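4.3 杂物归箱与日常整理

本节适用于 Danetti 系列灰色敞口箱，与 Piveck 搁架或任何够结实的桌面搭配使用。读者若已经把东西全倒进去了，可直接从第 4 步读起，前三步的内容留待下次。

准备

1. 把箱子放在平整的台面上，四角着地。晃动的箱子里，小东西会自己找到最难够的角落。

2. 检查内壁和箱底。箱底的擦痕、壁面上斑驳的掉色属于外观问题，不影响使用，也不在保修范围内（见 29 页）。若有细长的裂纹状线条，请用指甲轻划：划不住的是污迹，用湿布擦；划得住的，请改放轻物。

3. 两只箱子可前后并排。建议前箱放常用物，后箱放“以后再说”的东西。后箱通常先满。

放入

4. 大件先放，靠壁；小件后放，居中。长条形的东西一端抵住侧壁，不易滚动。

5. 带透明包装的物品请保留包装。拆开以后，里面的小片会散到箱底各处，并在您找别的东西时逐一出现。

6. 刷子一类带细密表面的物品，刷面容易挂住线头和碎屑，放入前请先清理干净。

7. 单箱装载不超过 11 公斤。超过此数，箱子本身没有意见，搬箱子的人会有。
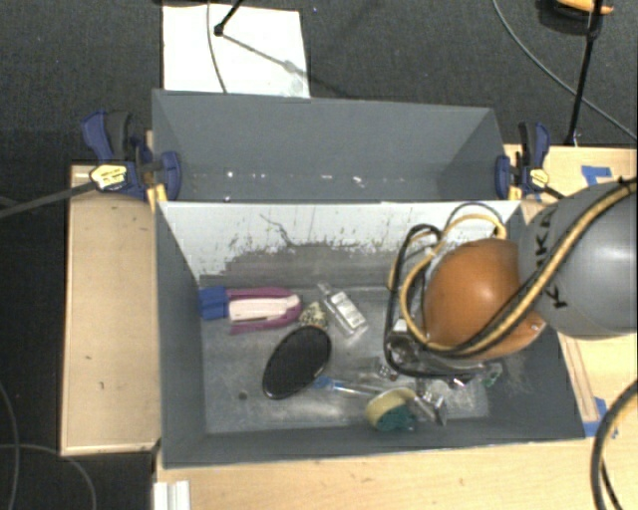

图 4-3　灰色敞口箱，前后放置；前箱内为散放的小件物品

注意：散放并不等于整理。散放的好处是每样东西都看得见，坏处是再添几样就看不见了。箱底露出的面积少于一半时，请执行下面的步骤。

分拣

8. 取出所有物品，摊在台面上。请勿在沙发上进行，缝隙会替您完成一部分分拣，结果无法查询。

9. 按用途分堆。说不出用途的单独成堆，这一堆不得超过一掌大小。超过时，请重新思考，或者承认。

10. 把分好的小件装进 Colleck 分隔盒（另购，货号 3101），再放回箱内。没有分隔盒，用干净的旧饭盒也可以，本公司对此持遗憾态度。

11. 擦净箱底，等干透再放回物品。角落里的深色小圆点若擦不掉，请勿使用钢丝球，那只会多出一片更大的浅色。

警告：箱子敞口，请勿盛放液体、食物或任何会自行移动的东西。请勿坐在箱沿上。本箱在出厂测试中承受了 1000 次装卸，测试中没有人坐过。

常见问题

东西放进去就找不到。
请检查后箱。

箱子在地毯上推不动。
先减重，再抬起来搬。硬推会磨损箱底，地毯也会起毛。

箱子放不进 Yurt 矮柜。
矮柜门框比柜内略窄，须将箱子侧转后送入。侧转之前，请先把里面的东西取出来。编者收到的来信里，有相当一部分是在做完这一步以后写的。

本节修订于 2018年2月1日。分隔盒的安装见 4.4 节。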